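3.2 The packets and the bin

Okay, so this is the part I enjoyed most. I wanted to know how flat, slippery food packets behave when you try to store them in something shallow, and for that you need a pile nobody has tidied first. Soledad Galindo and I set ours up in October on the wooden table at Stotora, with the bin at the far edge and the packets heaped in the middle (some face up, some back side up, pointing every which way). We didn't straighten anything before a run. Real fridge drawers look like this, or mine does!

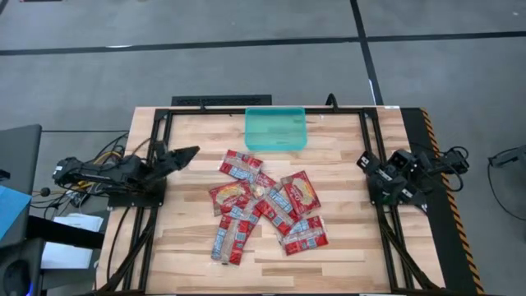
Figure 4. Red food packets piled at the middle of the table, with the empty teal bin at the far edge.

We went back and forth on the bin. Our first pick was the Van Hecke crate we used in Section 2, but it's so deep that you can toss packets in any old way and they'll fit. A shallow one makes you care about how each packet lies -- put one down crooked and the next has to sit on its corner. So we kept the low teal one with the rounded corners, and I'm glad we did.

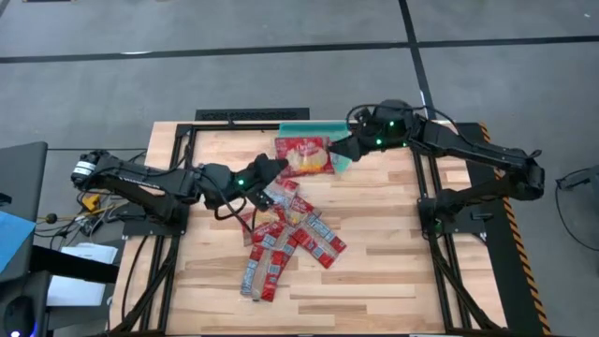 The rule we settled on was one packet at a time, kept as level as possible on its way in. Shredded cheese is funny stuff. Tip the bag and everything slides to one end, and then you've got a wedge where you wanted a slab. The Lolano study used boxed goods, which keep their shape, so their stacking order didn't help us much here. We logged 370 placements in all and wrote down whether the packet ended up flat, leaning or folded over.

Overlap turned out to matter more than I'd guessed. When one packet lies on another, the plastic films tend to cling, and lifting the top one can drag its neighbor along. We scored those pairs separately from packets lying on their own, and Section 4 has the numbers for both.

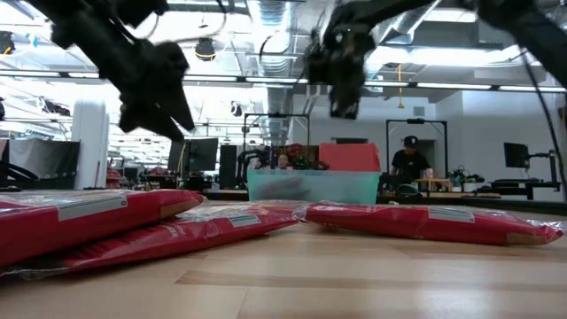
Figure 5. Two overlapping packages at left and a single one at right, on the bare wood.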